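# Kinnear 600 Avionics Test Bench

The Kinnear 600 is a hardware-in-the-loop test bench for small launch vehicles and upper stages. It allows flight computers, inertial units and engine controllers to be connected as they will be connected on the vehicle, and to run flight software against a simulated ascent. The bench is designed and assembled by Gelldale at its Irard works and is supplied to launch operators, component makers and university programs.

The Kinnear 600 replaces the Kinnear 400, which remains under support. Harnesses made for the earlier bench may be used with the new one by way of an adapter panel.

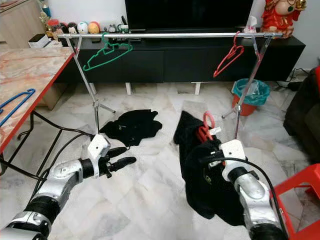

## Specifications

| Item | Value |
|---|---|
| Simulated sensor and actuator channels | 593 |
| Fault insertion channels | 149 |
| Simulation step rate | 600 Hz |
| Power supply frequency to units under test | 400 Hz or DC |
| Data bus support | MIL-STD-1553, RS-422, Ethernet |
| Cabinets | Two, joined at the rear |
| Cooling | Forced air, front to back |

Channel assignments are set in a plain text file and may be changed between runs without opening the cabinets. Customers who need more fault insertion channels should state this when ordering, as the relay cards are fitted at the works.

## Operation

A test run begins with a power-on check of each unit. The operator then loads a trajectory, selects any faults to be inserted, and starts the countdown clock. All bus traffic is recorded with a common time stamp. A run may be held at any point before simulated liftoff and resumed from the hold.

Loss of a sensor, a stuck valve, a late engine start and a dropped data bus are included in the standard fault library. Additional faults may be written by the customer. The guidance team at Dekulthorpe, which has used the bench for its upper stage program, maintains a separate library for engine restart cases. Access is by written request.
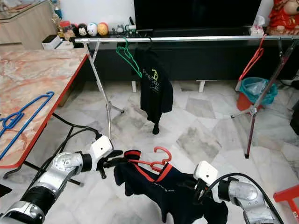
Harness sets for the bench are supplied in flight length and in short length. Each set is tested for continuity before shipment and carries its own record sheet. Long harnesses must be supported over their full length and must not hang by the connector. The practice is the ordinary one for a garment, which is put on a hanger so that the shoulders carry the load and the cloth below falls freely. Padded harness supports are available in two widths, and replacement pads are sold separately.

"The harness accounts for more lost test time than the software does," said Fiona Yule, product manager for test equipment. "We ask every customer to inspect connectors before the first run of the day and to enter the result in the log."

## Delivery and Installation

The bench is shipped in three crates. The site must provide a level floor, a grounded supply and clear access to the rear doors. Installation includes an acceptance run witnessed by the customer, followed by operator training. Units under test are not to be connected until the acceptance record has been signed by both parties.

Calibration is due once a year. It may be performed on site or at Irard.

## Product Notice

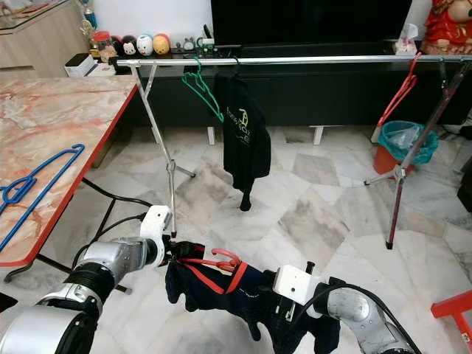
IRARD, April — Gelldale has released an updated simulation package for the Kinnear 600. The update corrects the time stamp on held runs and adds a wind profile editor. It is supplied without charge to customers with a current support agreement.

Rory Gourlay, head of customer support, advised operators to complete any test series in progress before installing the package. Results recorded under the earlier version remain valid and can be opened in the new one. Kinnear 400 customers will receive the time stamp correction only.

Requests for the package should include the bench serial number and the name of the site contact.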